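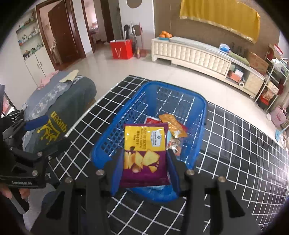
Adjunto 1. Bolsa morada y amarilla sobre la cesta azul de rejilla, en el salón.

Ticket: Cesta de aperitivos, los de abajo salen hechos migas
Categoría: Orden en casa / Despensa
Estado: Resuelto
Prioridad: Baja (para mí, altísima)

Descripción del problema

¡Hola a todos! Abro ticket porque llevo desde septiembre con la cesta de los aperitivos en el salón y me encanta el sistema, pero hay un fallo que se repite. Las bolsas de patatas y galletitas saladas que quedan en el fondo acaban trituradas. Abres una con toda la ilusión, a media película, y hay que comérsela con cuchara.

La cesta es de plástico azul, calada, con el borde grueso y redondeado, comprada en Hekthorpe. De la cesta no tengo ni una queja: se ve lo que hay sin revolver, se lava en un momento y el borde no se clava en la mano cuando la llevas de un cuarto a otro.

Qué meto dentro: bolsas infladas de 80 g, paquetes de galletas y chucherías sueltas envueltas. En la foto se ve la mezcla típica, con un envoltorio naranja y dorado cruzado por el medio, un paquete rojo detrás y una cosita de colores a la derecha.

Pasos para reproducirlo

Volver de la compra. Volcar la bolsa entera en la cesta, tal cual. Apretar un poco para que quepa todo (sí, ya lo sé). Esperar a que alguien rebusque hasta el fondo. Abrir cualquier bolsa de abajo.

Resultado esperado: patatas enteras.
Resultado obtenido: pan rallado con sabor a queso.

Respuesta de soporte, foro de orden Stotard

¡Qué buena pinta tiene esa cesta! Antes de cambiar nada, un par de preguntas. ¿Las bolsas van tumbadas o de pie? ¿Y dónde duerme la cesta, en el suelo, en el sofá, encima del mueble de la tele? Si se mueve mucho, también cuenta.

Respuesta de quien abre el ticket

Tumbadas, una encima de otra. La cesta viaja bastante: pasa del mueble al sofá y del sofá a la alfombra según quién mande en el mando. En el mueble largo de la tele ya compite con el plato de las naranjas y las botellas oscuras, así que sitio fijo no tiene.

Respuesta de soporte, foro de orden Stotard

Pues creo que lo tenemos. Probad esto, en orden, y nos contáis:

1. Vaciad la cesta entera y separad lo blando e inflado de lo duro o pesado.
2. Lo pesado, al fondo y tumbado (galletas en paquete, barritas, tabletas).
3. Las bolsas de patatas, de pie, como si fueran libros. Se cogen por los lados, nunca por el centro.
4. Lo pequeño, en un lateral, para que no haya que escarbar.
5. Nada que sobresalga tanto que obligue a apretar. Lo que no quepa se queda en el armario.

Con una cesta como la vuestra suelen ir bien 9 piezas entre grandes y medianas.

Seguimiento, primera prueba

¡Mejora enorme! Vacié todo y me llevé la sorpresa de encontrar un paquete de galletas Prukside que daba por comido. Puse las bolsas de pie y se mantienen bastante bien, aunque cuando quedan pocas se van cayendo como fichas de dominó. Dejo apuntado ese fallo menor.

Respuesta de soporte, foro de orden Stotard

Para el efecto dominó, un separador de cartón. Vale el lateral de una caja de cereales cortado a 30 cm y doblado en forma de L. Si la cesta se estrecha por abajo, recortad un poco las esquinas.

Seguimiento, segunda prueba

Hecho con una caja de Craddock que iba directa al reciclaje. Me costó dos intentos, el primero lo corté corto. Ahora las bolsas aguantan de pie aunque quede una sola, ¡y mi parte favorita es que se lee el frontal de cada una sin sacarla! Abrimos una de las de patatas y galletitas: enteras casi todas, dos rotas en la esquina, que me parece un resultado buenísimo.

Pendiente: buscarle sitio fijo a la cesta. Voy a probar a correr el plato de naranjas y os digo.

Cierre

Ticket 76 marcado como resuelto. Se puede reabrir si vuelven las migas.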